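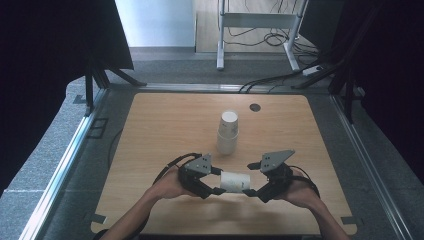 Figure 2. White paper cups on a light wooden tabletop, one lying on its side and two stacked upright.

3.2 Cup use and disposal in the two canteens

Records were kept at the Endamdale and Adgate offices from the start of August. Both canteens bought the same paper cup (Figure 2), which has a thin plastic lining and cannot go in the ordinary paper bin. Staff at Endamdale had to carry used cups to a separate tube beside the lifts. At Adgate the tube stood next to the drinks machine.

We asked staff to fill in a short form on where they drank, whether they used the same cup again, and where they put it afterwards. We received 432 forms, of which 14 were left out of the analysis as the site had not been filled in. Cleaners at both sites also weighed the contents of the tubes and the general waste at the end of each shift, following the method in Thampi and Rimkutė's earlier study of the Manole campus.

Distance to the tube mattered more than we had expected. People at Endamdale who drank at their desks mostly used the bin under the desk, even when they knew the cup should go elsewhere. Several wrote that they had meant to take it to the lifts later. Those who drank in the canteen itself were more likely to use the tube at either site. Reuse was low throughout, and the usual reason given was that the rim had gone soft.

Stacking caused a smaller problem. Cups pushed inside one another take up less room in the tube, but any liquid left in the lower cup is trapped and adds to the weight. We therefore asked the cleaners to separate stacked cups and drain them before weighing. The evening shift at Adgate did not do this for the first two days, and those weights are not used in what follows.

The Todell site joined too late to be compared here and is dealt with in Section 5.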